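Capítulo 4
Demonstração por condução manual e por telecomando

4.1 Introdução

Nos capítulos anteriores, o movimento do manipulador foi tratado como resultado de um programa: uma sequência de posições, uma trajetória interpolada entre elas e um controlador que a acompanha. O presente capítulo trata do caso em que a trajetória de referência provém de uma pessoa que executa a tarefa com o próprio robô. O operador não escreve instruções; desloca o braço, fecha e abre a garra, e o sistema regista o que foi feito para uso posterior.

Distinguem-se duas vias. Na condução manual (também designada ensino cinestésico), o operador segura o braço e leva-o pelas posições pretendidas, estando o controlador em modo de compensação de gravidade. Na teleoperação, o operador atua sobre um dispositivo de comando separado, e o robô reproduz o movimento com um atraso que depende do canal e do ciclo de controlo. A primeira via dispensa a correspondência entre dois mecanismos diferentes. A segunda mantém o corpo do operador fora do campo das câmaras e permite comandar dois braços em simultâneo, o que é difícil de fazer à mão.

4.2 O que se regista

Uma demonstração é uma lista ordenada de amostras. Cada amostra contém, no mínimo, as posições articulares, o estado de abertura de cada garra, a ação comandada e as imagens das câmaras disponíveis, todas referidas à mesma base de tempo. Nos exercícios deste capítulo utiliza-se o ambiente simulado Skokis, com um robô de dois braços instalado numa sala virtual. As imagens podem ser geradas de um ponto de vista próximo da garra ou de um ponto de vista que abranja os dois braços.

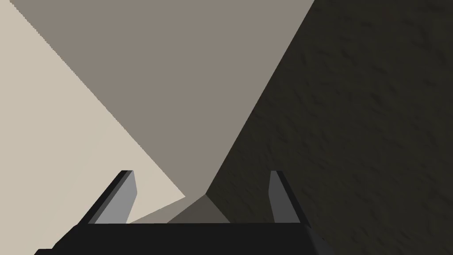
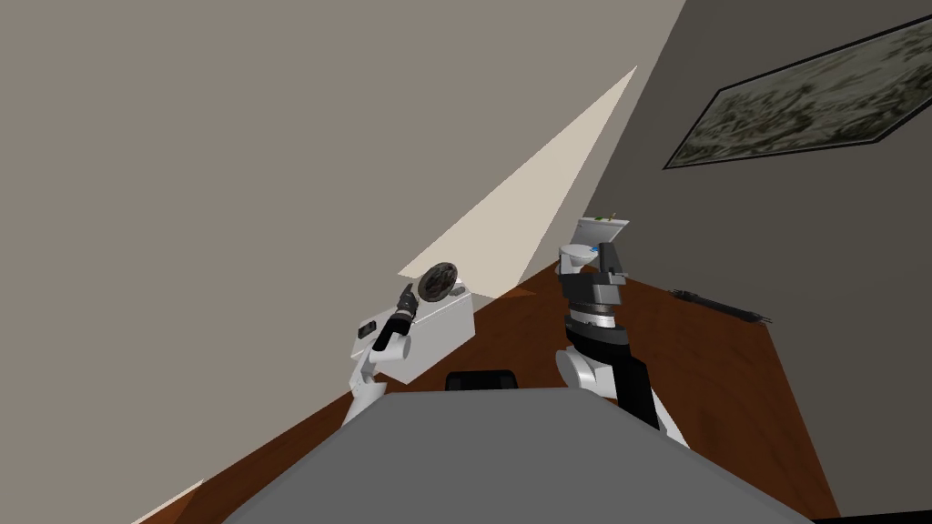
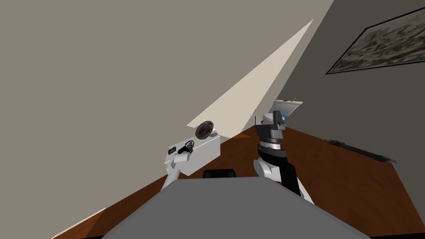

Figura 4.1. Ambiente simulado. Primeira imagem: garra de dois dedos, aberta e sem objeto. Segunda e terceira imagens: os dois braços.

A escolha do ponto de vista tem consequências na aprendizagem. Uma câmara próxima da garra fornece boa informação sobre o alinhamento dos dedos, mas perde o contexto da sala: se o braço estiver orientado para uma parede, a imagem pode reduzir-se a poucos planos uniformes. Uma câmara mais afastada conserva a relação entre os braços e os objetos, à custa de oclusões causadas pelos próprios elos. Convém, por isso, registar ambas, mesmo quando o modelo a treinar só venha a utilizar uma delas.

A inclinação da câmara em relação à horizontal da sala não constitui defeito, desde que a sua pose seja conhecida em cada amostra. A correção da imagem antes do registo é desaconselhada; deve guardar-se a imagem original juntamente com a matriz de transformação.

4.3 Dimensão e qualidade do conjunto

No exercício 4.3 são fornecidas 51 demonstrações, obtidas por teleoperação com o comando Buninance. Destas, 13 contêm hesitações prolongadas do operador e devem ser identificadas pelo leitor antes do treino. Cada demonstração tem roughly_cerca de 1.000 amostras.

Por hesitação entende-se um intervalo em que a ação comandada se mantém praticamente constante sem que a tarefa o exija. Um modelo treinado por imitação direta tende a reproduzir esses intervalos e pode ficar imobilizado neles. A remoção simples das amostras paradas também levanta dificuldades, dado que o fecho da garra ocorre muitas vezes com o braço imóvel. O critério de exclusão deve, portanto, considerar em conjunto a velocidade articular e o estado da garra.

4.4 Organização do capítulo

A secção 4.5 formaliza a correspondência entre o dispositivo de comando e o braço. A secção 4.6 trata do atraso e da sincronização das amostras. A secção 4.7 compara as duas vias de demonstração numa tarefa bimanual. Pressupõe-se o conhecimento da cinemática direta e inversa, exposta no capítulo 3.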